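### 4.2 What the small refrigerator is said to do

Most of the household storage literature treats the mini refrigerator as a smaller version of the kitchen one. We doubt this. The claim rests largely on the Eltcombe survey, which mailed 3000 forms to renters and counted 500 usable replies, and which asked people what they kept cold but never where they kept it. A single shelf, a door rack and the bare floor of the compartment are three quite different places to put a thing, and the survey form had one box for all of them.

The Beler guidelines go further. They state that fresh produce placed in a small unit "will find its proper zone," as if the zones were there to be found. In the larger models this may be fair, as there are drawers with labels on them. In a small unit the person loading it has a shelf, a floor and a door, and the guidelines do not say which of these is the proper zone for an apple. We wrote to ask in July and received a second copy of the guidelines.

Our own interest is narrower. We wanted to know whether the shape of an item, taken alone, could account for where it ends up. Robles argues that it does: round items go low, tall items go in the door, and everything else fills what is left. It is a tidy account and it is easy to find cases that fit. A bottle stands in the door because the door has a rack made for bottles. An apple on the compartment floor fits the account too, but it would also fit an account based on weight, on habit, or on nothing at all. The trouble with a rule of this kind is that a loaded refrigerator is nearly always consistent with it.

Potatoes are the harder case, and the one Robles leaves out. Many households keep them out of the cold on principle and many others do not, and both groups report being satisfied. A potato is also a poor test of shape. It may be long or round, it rolls on one side and sits firmly on another, and a person who has just put one down will often turn it before letting go. If shape governed placement, we would expect like-shaped items to share a spot whatever they were. The loading sessions at the Suketti room gave us little reason to think so, and little reason to rule it out.

We should be plain about the limits of those sessions. The unit was a white mini refrigerator standing near a gray tabletop, used with its door open. Ordinary kitchens are more crowded. An open door also changes the task in a way the Beler guidelines pass over: with the door held shut between items, a person has to decide before reaching, and with it left open the deciding and the reaching run together. Any figure for "time to place" taken under one condition should not be quoted for the other, though it has been, more than once.

There is also the matter of what the item rests on beforehand. A rounded thing on a bare table has to be watched. Put it in a holder with a wide rim and it stays put, but now it stands upright, which is a posture few potatoes take up unaided, and the hand comes to it from a different side. Figure 2 gives two views from the room.
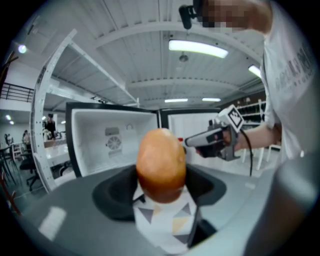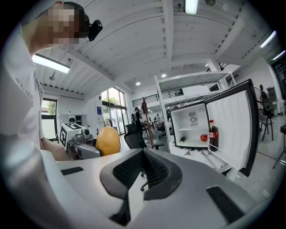
**Figure 2.** The mini refrigerator with its door open, Suketti room. First view: an item, most likely a potato, upright in a black holder on a patterned cloth. Second view: a cola bottle in the door and a red apple on the compartment floor.

*Household Storage Papers*, vol. 2 · 7 August 2001

The second view shows how little a single arrangement can settle. The bottle is where Robles would have it. The apple is on the floor of the compartment, toward the right, and a small dark green item lies toward the left; a reader who favors shape will see two items placed low, and a reader who favors weight will see the same two items. Neither reader can say from this what the wire shelf was for.

A better test would use the same items in units with and without a shelf, and would ask people to load them more than once. Until someone does that, we would treat the zone account as a habit of the people writing guidelines. Whether it is also a habit of the people loading refrigerators remains open, and the survey replies, as collected, cannot be made to answer it.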